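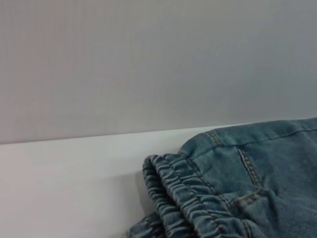

Folloner project, progress report to Jatoi
Sunday, February 20, 2022
Prepared by Janka Vrabec

Work in this period was on learning to fold trousers from wrist camera views only. We planned 2,000 demonstrations and have recorded 1,922. Martti Valtonen checked all of them and removed 56, mostly for late gripper closing.

The policy trained on shirts did not transfer well. It looks for a flat hem, and on denim with an elasticated, gathered band it often took the ruffles for a sleeve end. Teemu Seppälä therefore added a first step which finds the band and chooses the grasp point beside it -- on the smooth cloth, where the fingers slip less. In 400 test trials this step chose an acceptable point more often than the old policy, but the second fold is still weak when the fabric lies doubled.

Until May we will repeat the tests with darker cloth. We ask to move the remaining travel money to gripper pads. Honeylyn Magbanua will send the new budget table separately.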